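Home | Shop Talk | FAQ | Finishes | Contact

Your questions about oiling a timber table

28/12/2018 - by Tobias Wojcik
10 comments | 2 shares

I get a pile of emails over the summer break, when everyone's finally home and staring at the water rings on their dining table. These are the ones that keep coming up, so grab a cuppa and have a read!

Oil or polyurethane?

I'm an oil bloke, always have been. Poly is tougher on day one, but when it scratches you're sanding the whole top back. With oil you can fix one grotty patch on a Sunday arvo and get on with your life. If you've got little kids and textas in the house, though, I won't judge you for going the poly.

How many coats do I need?

Two on a table that's been oiled before. Bare timber is thirstier, so keep going until it stops drinking (my old Lindgren table took ages, the greedy thing). Thin coats, always, and wipe off the excess before it goes tacky.

Can I colour the timber first?

You can, but test it on the underside. I used a Mendier stain on a hallway bench last November and it came up far more orange than the tin promised - my wife still calls it the carrot.

Does the colour of the room matter?

More than you'd think. Warm timber looks richer against a quiet, greyish wall, and a big table can carry a fairly plain room by itself. Put the same top against cream paint and it can go a bit yellow on you. 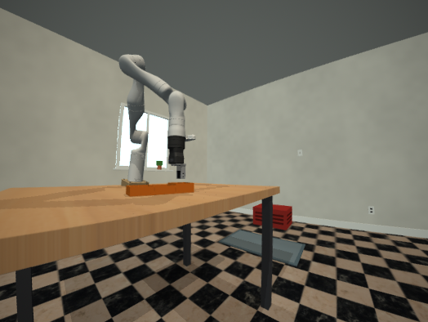
What do I do with the oily rags?

Please don't scrunch them up and chuck them in the bin! They can heat up and catch fire all by themselves. I lay mine flat outside on the concrete until they're stiff and dry.

Is it safe to eat off?

Once it's fully cured, most are fine, but read the tin. I leave mine a good few weeks before anything hot or wet goes near it, and we use placemats anyway.

Do you do house calls?

Sorry, no, unless you're in Trinthorpe and you're offering lunch. Leave a comment and I'll get to it after the holidays.

Previous | Next | Back to top
1354 views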